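首页 | 讲义 | 工具间 | 关于 | 登录

分类:自己动手 / 机器人与自动化 / 共享工坊课程

第四讲 手持夹爪:装配、贴码与布置台面

Wornoddale 共享工坊,二月班
讲义整理:Liette Petrenko

上一讲留下的问题是:夹爪装好了,为什么视频里的开合宽度还是乱跳。答案分布在下面几节,主要责任在我们自己。

一、手指

半透明的橙色手指继续用工坊那台打印机出。柔性料要慢,默认速度打出来的东西适合当教训。每根手指装上之前先捏一捏,指尖能弯、根部不晃才算合格。内侧的黑色垫片先对位再撕胶,顺序反过来的同学上次已经为大家示范过了。

垫片的纹路朝内。这句话写在第二讲,也写在第三讲,现在写第三遍。

二、安装块与螺丝

螺丝先全部带上,再按对角拧紧。拧到底以后不要“再来一点点”,塑料孔滑牙的声音很轻,换一块的时间很长。Wayne Gill 主张一律加垫圈,Dwight Caron 主张一律不加,两人在 Stuvutska 项目里吵了一个冬天,最后各装各的,读数没有差别。本班随意。

三、贴方形标记

左右各一枚,图案不同,不可互换。常见错误按出现频率排列:

1. 左右贴反。程序不会报错,只会很有礼貌地给出荒唐的数。
2. 白边被剪掉。白边是标记的一部分,剪得再整齐也不能给它加分。
3. 表面覆了亮膜。灯一照,标记就成了一小块镜子。
4. 翘角。用指甲沿四边压一遍,隔夜再压一遍。

贴好后张开到最大,再合拢到底,在预览里确认两枚标记全程都能识别。中途丢失的,先查光,再查角度,最后才允许怀疑代码。

四、镜头

广角镜头的好处是什么都拍得到,坏处也是。画面四周的直线会向外鼓,这属于正常现象,请不要为此去拧镜头(Audrey-Anne Ross 的那颗至今对不上焦)。标定板要走到画面边缘,只在中间晃几下,得出的参数也只在中间能用。每组至少采 50 张,模糊的删掉重拍。

五、布帘与参照物

工坊背景太热闹:工具墙、别人的自行车、Bergeron 牌咖啡机。黑布一围,清静许多。但是纯黑的布上没有可供定位的特征,镜头一转过去,轨迹就开始自由创作。所以布上要有东西,颜色、形状彼此分得开,间距不必均匀。大号彩色字母很合适,顺便还能让来访的人知道这个角落在忙什么。

注意事项:

- 布顶用夹子固定,挂好后从两侧各拉一下。
- 褶皱不必熨。真有同学去熨过,布缩了,灯照样亮。
- 录制期间不要动布。字母挪了位置,前后几段就对不到一起。
- 顶灯容易过曝,先锁定曝光再开始录。
- 深色衣服和黑布一样没什么特征,别凑在镜头前。

六、练习

两人一组,完成一只手持夹爪的装配与标定,并录制 30 段抓放动作。物品自选,易碎的自负。每段开始前先做一次完整开合,手稳一点,动作慢一点,不要一边讲解一边录。文件名用组号加序号,“最终版”“真的最终版”一律退回。

交作业前自查:两枚标记是否始终可见;开合曲线是否连续;有没有把不同机器的标定文件拷混。最后一项请检查两次,Relgate 柜子里的几台夹爪长得一模一样,参数却各有各的脾气。

参考:第二讲附录(打印参数)、第三讲第四节(走线)。下一讲讲时间同步,请自带耐心和读卡器。

读者评论

keegan_p:第三节第1条说的是我吗?
Liette Petrenko 回复:是你们三个组。
焊锡与茶:柔性料打印前要不要烘?我这边拉丝拉得像蜘蛛网。
Dwight Caron:要烘。另外,垫圈真的没有必要。
路过的车床:请问字母是用什么贴的?我试过双面胶,第二天早上全躺在地上。
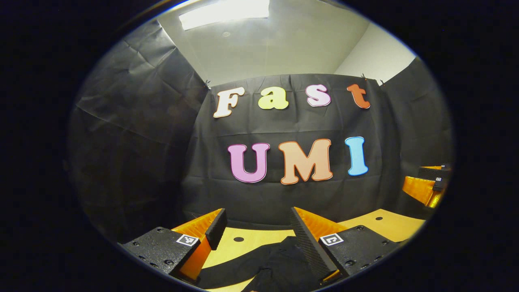
图4-1 手持夹爪与布帘,帘上为“Fast UMI”字样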